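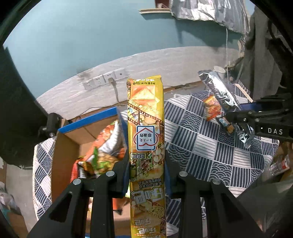
*A 50 g snack packet, one of the things that went on the middle shelf.*

## Hondero pull-out pantry rack, three months in

The box promises you'll "double your pantry". I measured ours before and after, and we gained one shelf's worth of room, at best. For $178 I expected more.

It's a tall wire rack on runners, 21 cm wide, meant for the dead gap beside the fridge. I bought it from the Lockwood store in Pruvville after putting up with a cheaper Drurow one that leaned to the left whenever anyone opened it. The Hondero doesn't lean, I'll give it that. The runners are smooth and the thing stops where it should.

Assembly took me 78 minutes. The leaflet says half that, and it shows the bottom bracket back to front, so you build the base, work out why it won't slide, and build it again. Two of the screws were soft enough to strip with a hand screwdriver.

My main gripe is the spacing. The shelves are fixed, and the gaps suit tins and not much else. Cereal boxes have to lie flat. Chip packets and other light bags slip through the side rails and end up on the floor behind the rack, where you can't reach them without pulling the whole unit off its track. A strip of cardboard along each side fixed it, but I shouldn't be cutting up cardboard for something at this price.

The white coating has already chipped near the handle. Lockwood offered me a touch-up pen. I'm still waiting for it, and they now say April.

If you mostly store tins and jars, it's a decent rack at a silly price. Wait for a sale. Anyone with a cupboard full of bags and boxes should keep looking.

**3 out of 5**, and the runners earned most of that.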